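手持夹爪右手位姿漂移,回放时机械臂撞到桌面触发保护停机,怎么定位原因

Paraskevi Alexiou 发表于 数据采集与遥操作 板块

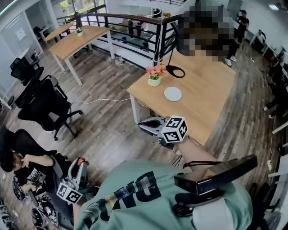

我们用双手手持夹爪采集桌面操作的演示数据,夹爪尾部各固定一个标记立方体,由相机解算六自由度位姿,再把轨迹转到机械臂上回放。左手一直正常。右手从换场地之后开始出问题:回放到接近桌面的那一段,末端实际高度比演示时低,指尖顶到桌面,控制器报关节力矩超限后停机。没有人受伤,指尖磨掉了一点,桌面留下一道压痕。

已经确认的情况:

同一条轨迹重复回放,停机位置一致,所以不像机械臂本身的随机误差。

把夹爪静止放在桌上录制,右手位姿的 z 值会在两个数值之间跳,差 38 毫米。左手在同样条件下没有这种跳变。

跳变多出现在右手前伸、手腕内旋的时候,这时候相机基本只能看到立方体的一个面。

相机内参重新标定过,重投影误差没有明显变化。立方体与指尖之间的外参沿用旧值,没有重测。

采集软件是 Pliltier,回放端是自己写的,位姿直接转成目标点下发,中间只做了线性插值。曝光用的是自动模式,新场地一侧有窗,另一侧靠顶灯。

想问两点。第一,这种两个值之间来回跳的现象是标定问题还是解算问题。第二,已经录好的 328 条数据还能不能用,重录的成本比较高。

Lợi Từ 回复

两个离散值之间跳,基本可以判定是平面标记的位姿二义性。单个方形标记只有四个角点,接近正对相机或者在图像里面积较小时,PnP 会有两个重投影误差很接近的解,法向分别朝两侧偏。求解器每一帧取误差小的那个,角点噪声稍有变化就会换到另一个解上。你给的条件(只看到一个面、静止也跳)和这个完全吻合。标定误差一般表现为固定偏移或者随位置缓慢变化,不会这样跳。

z 差 38 毫米也能解释:姿态翻转后,立方体中心的位置变化不大,但从立方体到指尖有一段杠杆臂,角度误差乘上这段长度就成了指尖的高度误差。建议你把立方体中心和指尖的位置分开画曲线,如果中心只动一点而指尖动很多,原因就定了。

处理办法按优先级:

一、把立方体所有可见面的角点放在一起做一次联合求解,不要逐面求解再取平均。逐面取平均时,一个错误解会直接把结果拉偏。前提是各面之间的相对位姿准确。立方体如果是手工贴的,先用多视角图像把六个面里实际贴了标记的面做一次整体优化,再固定下来使用。

二、只有单面可见的帧,把两个解都保留,用上一帧的姿态选连续的那个。有 IMU 的话用 IMU 的重力方向选,更可靠。第一帧必须从两面以上可见的姿态开始,否则会从头错到尾。

三、曝光改手动。自动曝光在靠窗方向会让标记白底过曝,黑色边缘向内收缩,角点会偏。手快速移动时还有拖影。快门调短,增益补上来,检测率掉一点也比角点不准好处理。

四、外参要重测。换场地搬运过,固定件有没有松动不能靠看。做法是把指尖顶在一个固定凹点上,绕着它转动夹爪录一段,拟合出指尖在立方体坐标系下的位置,看残差。残差大就先拧紧再测。左右手都做一遍,左手没报故障不等于外参没变。

已录的数据,如果保存了原始图像就可以离线重新解算,不用重录。只存了位姿的话,跳变帧能检出来,但长时间停在错误解上的片段没有跳变可检,这部分只能丢弃。

Mwanahawa Mwakyusa 回复

我们在 Clurndale 遇到过类似的,最后是换了大一号的标记就好了,可以试试。另外检查一下相机的线,接触不良会丢帧。滤波加重一点也行。

Eftychia Politis 回复

楼上说的滤波我不同意。两个解之间的跳变用低通滤波以后会变成一段平滑的斜坡,看上去正常,回放时照样把末端压到桌面以下,而且后面更难检出。先剔除,再插值,最后才滤波。剔除后缺口太长的,整条作废。

上面都在讲位姿来源,回放端的问题没人提。位姿不经检查直接下发,换成别的原因出错也会撞。至少要补这几项:

工作空间下限。桌面高度用指尖实际触碰三个以上的点拟合成平面,目标点低于该平面加安全余量时拒绝执行。要拒绝整条轨迹,不要截断到平面上继续走,截断后的轨迹与演示已经不一致。

相邻目标点的位移和转角上限。超限时停止并记录帧号。你现在的线性插值会把一次跳变补成一段连续运动,控制器看不出异常,一直走到力矩超限才停。力矩超限是最后一道保护,不应该当成日常检测手段。

先空跑。把整条轨迹抬高后以低速执行一遍,确认各点相对桌面的高度曲线和演示一致,再降到实际高度。调试期间人站在臂展以外,急停放在手边,不要把手伸进去扶物体。

力矩阈值。很多人为了减少误停会把阈值调高,调高之前的默认值最好记下来。你指尖磨损、桌面有压痕,说明停机前已经压了一段时间,建议核对一下当前值是不是被改过。指尖换新之后外参要再测一次,磨掉的那一点会直接进到 z 里。

Paraskevi Alexiou 补充

按一楼的方法分开画了曲线。立方体中心在跳变前后只动了 6 毫米,指尖动 38 毫米,确认是姿态翻转。原始图像都在,正在离线重解。联合求解加上连续性约束以后,静止录制里的跳变消失了。

外参也重测了,右手的残差明显大于左手,立方体底座有一颗螺丝没有压紧。拧紧后残差降到和左手同一水平。麻烦的是不知道它从哪一条数据开始松的,目前打算用每条数据开头夹爪闭合、指尖触桌的那一段反推高度,偏差超限的单独归一类,暂不进训练集。

力矩阈值查过,确实被改高过,已恢复默认。回放端加了平面下限和相邻点位移检查,重新回放原来那条出错的轨迹,在下发之前就被拒绝了,日志里报的帧号和曲线上的跳变位置一致。曝光还没改,等这批重解完再动。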